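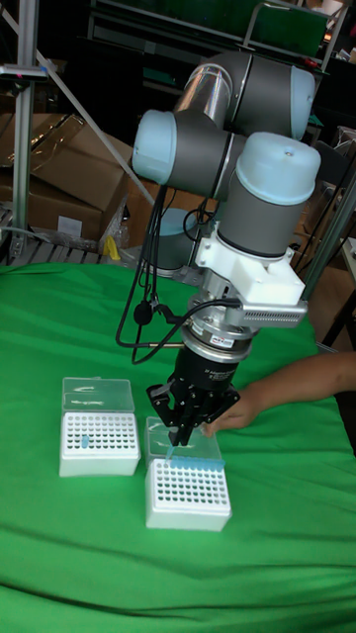

移液吸头盒的回收、整理与再装填，是Murkier项目本报告期内的主要工作内容。项目由Trastia基金资助，由Orellana学院实验教学中心承担，目的是减少本科实验教学中一次性塑料耗材的消耗，并为各课程组建立统一的吸头盒管理办法。按照资助协议的约定，中心应在项目中期提交书面进展报告，说明任务完成情况、经费使用情况、存在的问题及下一阶段安排。项目所称“吸头盒”，指由盒体、多孔盘面和翻盖组成的成套盒具，盒内吸头不计入盒具数量。绿色台布上并排摆放的两只白色吸头盒中，靠左一只透明翻盖敞开，盘面的孔位里只剩一支浅蓝色吸头，依照本项目的分类办法应登记为“残盒”，须先取出剩余吸头，再转入盒具清理环节。残盒在教学实验室中十分常见，也是过去造成浪费最多的一类，本报告第三部分将专门说明其处理情况。

报告单位：Orellana学院实验教学中心
资助单位：Trastia基金
报告类别：中期进展报告
提交日期：2021-03-21

一、项目背景与任务概述

中心承担全院生物、化学、食品和环境四个方向的基础实验课程。上述课程普遍使用移液器，吸头是消耗量最大的一类耗材。项目启动以前，各课程组自行采购盒装吸头，用完后连盒丢弃，下一次课再开新盒。盒具材质较厚，成形规整，使用一次即弃，既增加了采购支出，也增加了实验楼的垃圾清运负担。

部分课程组曾自发保留空盒，用于补装散装吸头。由于没有统一的检查标准，保留下来的盒具质量参差不齐，有的翻盖扣不紧，有的盘面变形，有的盒具与补装的吸头规格不符。学生在课上取用时，吸头插入深浅不一，装配到移液器上以后容易松脱。几次教学反馈之后，多数课程组放弃了补装做法，恢复使用整盒新品。

Murkier项目在立项时提出三项任务。第一项任务是建立覆盖教学实验室的盒具回收渠道，使空盒和残盒能够集中到一处。第二项任务是制定盒具检查、清洗、装填、灭菌和发放的成套规程，并在中心内部试行。第三项任务是形成可以公开的管理文件，供院内其他单位参考使用。

项目不涉及科研实验室的耗材管理，也不处理接触过病原微生物、放射性物质或剧毒试剂的吸头和盒具。上述限定在立项文件中已有说明，本报告期内没有变更。

二、回收渠道建设情况

截至提交报告时，参加回收的教学实验室共37间，包括中心直接管理的全部基础实验室，以及两个专业方向委托中心管理的实验室。每间实验室在准备台一侧设置回收箱一只，箱体贴有统一标签，标明可以投放和不得投放的物品。回收箱由当次课程的实验准备人员在课后检查，装满后送至一层耗材整理间。

初期的回收箱采用敞口设计，投放较为方便，但学生常把用过的手套、称量纸和离心管一并放入，整理间需要花费较多时间分拣。八月调整为带盖的扁箱以后，箱口宽度只容吸头盒平放进入，混投现象有所减少。个别实验室的扁箱放在水槽旁边，箱内出现积水，已通知相关课程组将其移至干燥位置。

本报告期内共回收各类吸头盒1233只。经逐只检查，判定不宜再次使用的为346只，主要原因包括盒体开裂、翻盖转轴断裂、盘面翘曲、内壁有无法去除的染料痕迹，以及无法确认此前盛放过何种吸头。其余盒具进入清洗环节，或作为备用盒具存放。判定不宜再次使用的盒具中，仅翻盖损坏而盘面完好的，将盘面拆下单独保存，用于更换其他盒具的变形盘面。

从来源看，基础生物实验交回的盒具数量较多，盒型也较为统一。化学方向的盒具数量较少，但有机溶剂沾染的情况较为突出。项目组与化学方向课程组商定，凡在有机溶剂实验中打开过的吸头盒，课后在盒盖外侧贴黄色圆标，由课程组自行保留使用，不进入公共回收渠道。食品方向的部分实验使用色素，盒具内壁容易着色，着色较浅且不影响使用的可以继续流转，但只发放给同类课程。

回收工作对课堂秩序有一定影响。项目开始后的前几周，个别课程的学生在下课时集中到回收箱前投放，通道拥堵。现行做法是由各组组长将本组的盒具放在实验台指定一角，由准备人员统一收取。

三、盒具分类与残盒处理

整理间对送来的盒具分四类登记，即空盒、残盒、满盒和待定盒。

空盒指盘面孔位中没有吸头的盒具。空盒检查合格后直接进入清洗环节。

残盒指孔位中仍有吸头的盒具，剩余数量不限。项目启动以前，各课程组对残盒的处理差别很大。有的在下一次课继续使用，有的把几只残盒中的吸头拼成一盒，也有的把残盒与空盒一同丢弃。继续使用和自行拼盒都存在交叉污染的可能，而整盒丢弃又造成浪费。项目组经过与课程组讨论，确定残盒中的剩余吸头一律不得直接拼入其他盒具。残盒送达整理间后，由整理人员佩戴洁净手套，将吸头逐支取出，按照规格投入对应的中转瓶。外观完好、来源课程属于一般水溶液实验的吸头，经灭菌后只用于移液操作练习课；其他吸头按实验垃圾处理。

只剩一两支吸头的残盒，曾有课程组建议在课堂上直接取出丢弃，以空盒名义上交，理由是可以减轻整理间的工作量。项目组未采纳该建议。学生徒手取出吸头时容易触碰盘面，而且丢弃的吸头去向无从记录。目前仍要求残盒原样上交，盒盖扣好。

满盒指未开封或开封后未取用的盒具。未开封的满盒退回耗材库；已开封而未取用的，重新灭菌后发放。满盒混入回收箱，多数是由于课前准备数量过多，项目组已将相关情况反馈至课程组，请其在填报课前领用单时参照上一轮课程的实际用量。

待定盒指标签缺失或来源不明的盒具。整理间设有专用的待定架，每只待定盒保留至下一次课程组联络会，由各课程组辨认。无人认领的一律报废。

盒型方面，中心现有盒具主要分为大容量、中容量和小容量三种规格。不同批次的盒具外形接近，盘面孔径却有细微差异，装填前如不核对，吸头会下沉或倾斜。整理间制作了一套比对板，每种规格一块，整理人员将盘面与比对板叠合，孔位完全重合的方可归入同一规格。比对板使用一段时间后边缘出现磨损，已重新制作一套，旧板封存备查。

四、清洗、装填与灭菌

清洗工作由中心与Drirel清洗服务部共同承担。盒体和翻盖由服务部集中清洗，盘面因孔位较多，由整理间自行浸泡和冲洗。具体步骤如下：盒具拆分后，盘面放入中性洗涤液中浸泡，以软毛刷刷洗正反两面，用自来水冲净，再以纯水淋洗两遍，倒置于沥水架上晾干。盒体和翻盖不使用硬毛刷，不使用含研磨颗粒的清洁剂。透明翻盖表面如有划痕，将影响使用者从外部查看盒内余量，划痕较重的翻盖应予更换。

Drirel清洗服务部在试行初期采用较高的烘干温度，一批翻盖出现轻微变形，扣合不严。双方协商后调低了烘干温度，延长了烘干时间，此后没有再收到同类反馈。变形的翻盖已由服务部按照合同约定承担更换费用，未占用项目经费。

装填工作在整理间东侧的长台上进行。台面铺设洁净台布，每次装填前更换。每名整理人员同时只处理一种规格，台面上不得摆放其他规格的散装吸头。散装吸头从大袋倒入浅盘后，先剔除管身弯曲、尖端毛糙和带有注塑残边的，再按行插入盘面。一只盒具装填完成后，由另一名整理人员平视检查吸头高度是否一致，并轻扣翻盖，确认翻盖没有压迫吸头。

首批再装填的计划数量为500盒，已经全部完成，并发放至参加项目的实验室使用。装填工作的进度较立项时预期偏慢，主要耗时在于剔除不合格吸头以及核对规格。项目组曾尝试由学生助理在课余时间参加装填，效果与专职整理人员相比差别不大，但学生助理的时间较为零散，交接次数增多，记录容易遗漏。现阶段采取的办法是每次安排不少于两名学生助理同时到岗，开始和结束时均由整理间人员核对登记表。

灭菌采用高压蒸汽方式。盒具装入灭菌锅时，翻盖保持扣合但不锁紧，盒与盒之间留有空隙，不得叠放过高。每锅放置指示卡一张，灭菌结束后将指示卡贴在该批次登记表的背面。盒盖上贴有灭菌指示胶带，并注明规格和批次。灭菌后的盒具须在干燥柜中放置，待盒内水汽散去后方可入库。有两个批次因干燥时间不足，发放后在翻盖内侧见到水珠，已全部收回重新处理，相应的干燥时间也已写入规程。

五、发放与使用反馈

再装填盒具与新购盒具在耗材库中分架存放，使用不同颜色的架签。课程组填写领用单时可以注明只接受新购盒具，未注明的由耗材库按照课程类型搭配发放。涉及核酸扩增和细胞培养的课程，一律发放新购盒具。其他基础课程以再装填盒具为主。

中心在报告期内向各课程组收集了两轮书面反馈。多数课程组认为再装填盒具可以满足基础教学的要求，吸头装配和脱卸没有明显异常。意见较为集中的有以下几个方面。

部分课程组反映，再装填盒具的翻盖新旧不一，有的开合较紧，学生单手打开时容易把盒具带离台面。整理间将检查标准中的翻盖一项由“能够扣合”修改为“能够扣合，且单手可以平稳打开”，不符合要求的翻盖在装填前更换。

有课程组提出，同一组学生领到的几只盒具颜色和外形不完全相同，学生容易误认为规格不同。项目组研究后认为，盒具来源批次较多，短期内做到外形完全统一并不现实，因此改在盒体正面粘贴规格标签，标签的底色与移液器按钮的颜色相对应。标签试用了纸质和覆膜两种，纸质标签经灭菌后易脱落，现统一使用覆膜标签。

另有课程组建议在课堂上保留少量空盒，供学生放置移液练习中使用过的吸头。该建议涉及使用后吸头的收集方式，与项目现行规定有冲突。使用后的吸头插回盒具，外观上与未使用的残盒难以区分，一旦误入回收渠道，整批盒具都要按照可疑污染处理。项目组没有同意在课堂上采用这一做法，并请课程组继续使用台面废吸头杯。

学生方面的意见由任课教师代为收集，内容多与取用顺序有关。过去没有统一要求，学生往往从盘面中间随意取用，余量不易看清。新编的课前须知要求从盘面右后角开始，逐行向前、向左取用，最后剩余的吸头集中在左前部位。执行这一要求后，准备人员隔着翻盖即可判断一只盒具是否需要更换。各班执行的程度不一，项目组将在下一轮课程开始前再次提醒。

六、台账与记录

项目采用批次管理，不对每一只盒具单独编号。每一批次登记的内容包括来源实验室、盒型规格、检查结论、清洗日期、装填人员代号、灭菌批号和发放去向。登记表先以纸质形式填写，再由耗材库录入电子台账。纸质登记表存放于整理间铁柜，保存期限与课程档案一致。

在试行初期，纸质登记表与电子台账之间曾出现不一致，原因在于整理间按照送达时间登记，耗材库按照入库时间登记，跨月的批次被计入不同月份。双方已统一以整理间送达时间为准，并对此前的记录作了更正。更正过的条目保留原始数据，旁注更正原因，由两个岗位分别签章。

报废盒具同样列入台账。报废原因按照开裂、转轴断裂、盘面翘曲、染色、来源不明五个选项填写，不再使用“其他”一项。此前填写为“其他”的条目已根据纸质记录重新归类，个别确实无法归类的，计入来源不明。

七、经费使用情况

资助经费用于整理间改造、清洗服务、包装与标识材料、学生助理津贴以及文件印制，各项支出均在预算科目范围之内。散装吸头的采购由中心教学经费承担，不在本项目中列支。

整理间改造已经完工并通过学院验收，内容为增设沥水架和干燥柜、更换长台台面、改善台面照明。改造期间原有的一组储物柜被移至走廊，影响了消防通道的宽度，学院安全部门提出整改要求后，储物柜已经搬至地下库房。

清洗服务费按批次结算。由于前期回收量集中，清洗服务的支出进度快于预算安排，而文件印制的支出进度较慢。中心拟在不改变经费总额的前提下，将文件印制科目的部分余额调整至清洗服务科目，调整申请将另文报送Trastia基金，获得批复之前不作调整。

学生助理津贴按照学院统一标准发放，发放名册与到岗记录逐月核对，没有发现不符。

八、存在的问题

盒具回收率在各实验室之间差别较大。离整理间较近的实验室交回及时，位于三层和四层的实验室经常积存到学期中段才集中送来，整理间在短时间内难以处理。项目组曾安排定时上门收取，但各课程的下课时间不同，收取人员多次遇到实验室锁门的情况。

报废盒具目前没有合适的去向。中心联系过当地的塑料回收单位，对方要求同一材质的盒体、翻盖和盘面分别打包，并去除全部标签。覆膜标签去除较为费时，整理间尚无足够人手。现有报废盒具按照部件拆分后存放在地下库房，库房湿度偏高，不宜长期存放。

整理人员的技能要求比立项时估计的要高。盘面规格辨认和吸头外观检查都依靠经验，新到岗人员在最初阶段容易漏检。规程中已有文字说明，但文字不易说明毛糙和残边的程度，整理间正在制作实物样板，将典型的不合格吸头固定在透明板内，供新到岗人员比照。

待定盒数量没有明显下降。部分实验室的回收箱标签在课后被撕下或遮挡，送达整理间时无法确认来源。项目组已将标签改为粘贴在箱体和箱盖两处，效果尚待观察。

九、下一阶段工作安排

回收渠道方面，拟在三层设置中转架一处，由三层和四层的实验室就近交送，整理间按照固定时间收取。中转架的位置已经与楼宇管理部门初步商定，尚需确认承重和照明条件。

规程方面，将根据两轮反馈对现行规程进行修订，重点补充残盒登记、翻盖更换、干燥时间和规格标签四部分内容。修订稿先在中心内部试用一轮课程，再提交学院教学管理部门审阅。公开使用的管理文件将以修订后的规程为基础编写，不包含院内经费和人员安排的内容。

盒具质量方面，计划对多次流转的盒具进行抽查，观察反复灭菌以后翻盖转轴和盘面的状况。由于批次管理不能反映单只盒具的流转次数，拟选取一个批次，在盒底刻写记号，每灭菌一次增加一道，以便掌握盒具可以使用的次数。选取的批次只在一门基础课程中流转，课程组已经表示同意。

教学方面，拟将盒具取用、扣盖和交回的要求编入移液操作练习课的讲义，替代现在单独张贴的通知。讲义的配套练习仍使用经灭菌的回收吸头，并在练习盒的翻盖上标明“仅供练习”字样。

报废盒具方面，将继续与塑料回收单位协商标签去除和打包方式，同时试用可以整张揭下的标签。若在下一报告期内仍不能确定去向，中心将提出临时存放方案，报学院批准后执行。

十、需要资助方予以支持的事项

请Trastia基金对清洗服务科目与文件印制科目之间的调整申请予以审核。

立项文件要求项目成果以印刷手册形式发放。考虑到规程仍将随课程安排修订，中心建议以电子文件为主，印刷手册的数量相应减少，具体数量在结题前确定。该项变更如需签署补充协议，请告知办理程序和所需材料。

附件目录

附件一　吸头盒分类与检查办法（试行稿）
附件二　盒具清洗、装填与灭菌规程（试行稿）
附件三　批次登记表样式
附件四　课程组书面反馈汇总
附件五　整理间改造验收单复印件
附件六　经费支出明细表

附件四中涉及任课教师和学生个人的内容已作删减。附件六以学院财务部门盖章的纸质文本为准，随本报告一并寄送。

Orellana学院实验教学中心
Murkier项目组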